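Keeping Fillia in Trim

At the Brundum training rooms, the two-armed cell known as Fillia works beside an ordinary bed, and its upkeep is planned to the same timetable as its work. The cell is given over to bedding: cushions, blankets and covers, all of which bend, stretch and shed fibres. Soft goods are gentle on a machine in some respects and hard on it in others, and the maintenance schedule drawn up by Hwa-young Moon reflects both.

Each morning begins with the grippers. The fingers are wiped, checked for play and closed on a test block, left arm first. Lint is the chief concern. It gathers at the base of the fingers and, if left for a few days, alters the point at which they close. The cables are examined next, from the gripper housing downwards. Each must hang with enough slack for the arm to reach the far side of the mattress - a cable fitted too tightly will pull at its connector long before it fails outright.
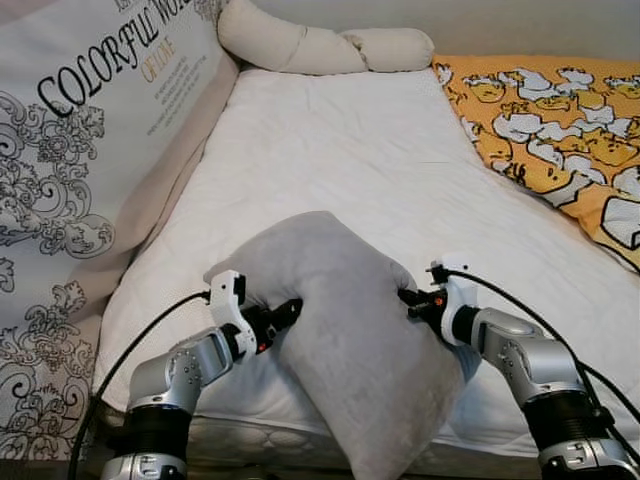 Moon remarked that the matching of the two arms takes more patience than any repair, and that she would sooner lose a morning to it than have one gripper pulling against the other all week. Velvety fabrics, she added, show up a poor match sooner than smooth cotton does.

The matching is done every Tuesday. Both arms are sent to 10 set positions above the bed, and the readings are compared with those kept from the first installation. Where they differ, the joint concerned is reset and the whole series repeated. The procedure takes 65 minutes when no fault is found.

Finger pads are replaced after 1,080 grasps, whatever their condition. The earlier practice, inherited from the Saka cell, was to wait for visible wear, but pads of differing age proved difficult to balance. They are now changed in pairs, and the old ones are kept in labelled bags until the next matching has been signed off.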